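Print this page
E-mail this page

Search reports Enter keyword Go

Packing Mixed Snacks with Two Arms: Effect of Demonstration Order on a Learned Policy

Project report, Peadar Gallagher
Submitted 7/4/22

1. Purpose

The Lavlow project trains a two-armed robot to place packaged goods in a lidded box. Earlier work in the group used rigid cartons only. Snack packaging is harder for two reasons. Bags change shape when gripped, and glossy wrappers reflect the overhead light, which disturbs the camera input. This report tests whether the order in which an operator packs the goods during demonstrations affects the policy learned from them.

2. Setup

Two arms are mounted on a common rail at the front of a table. Each has a parallel gripper. The operator drives them through a pair of hand-held leader arms, and joint positions are logged together with the camera stream. One camera looks down at the table from head height. The box is placed by hand before each episode with its lid open toward the back.

The goods are bags, bars and a cookie package, laid out on the table within reach of at least one arm. Starting positions were drawn from a list prepared in advance so that both conditions used the same layouts.

3. Method

Two sets of demonstrations were recorded. In the fixed set, the operator always packed bags first, then the cookie package, then bars. In the free set, the operator took whichever item was closest to a gripper. Recording was stopped when both sets together reached 3,000 episodes. After episodes with dropped frames or a missing joint log were removed, 1,780 remained, and the larger set was trimmed at random so that the two were equal in size.

The same network was trained on each set with 3 random seeds. Image input was resized before training — no other processing was applied. Training settings were copied from the group's carton experiments and were not tuned again.

4. Results

The fixed-order policy completed more episodes than the free-order policy with every seed. Most free-order failures were hesitations: both arms moved toward different items, stopped, and moved back. Fixed-order failures came mainly from bags. A bag gripped near the middle folded over the jaws and did not release cleanly into the tray.

When an item was removed from the layout, the result reversed. The fixed-order policy waited over the empty position for up to 11 seconds before going on to the next item, and in several trials it did not go on at all. The free-order policy was not affected in this way.

5. Limits

All demonstrations came from one operator. The lid was open in every episode, so closing it was not tested. The tabletop has a strong grain pattern, and it is not known how far the policies depend on it. A repeat on a plain surface is planned for November.

6. Next steps

A mixed set should be recorded next, with fixed order in half of the episodes and free order in the rest. Bag grasps should also be labeled by contact point — edge or middle — so that release failures can be counted separately.

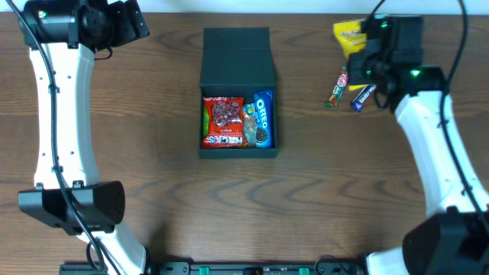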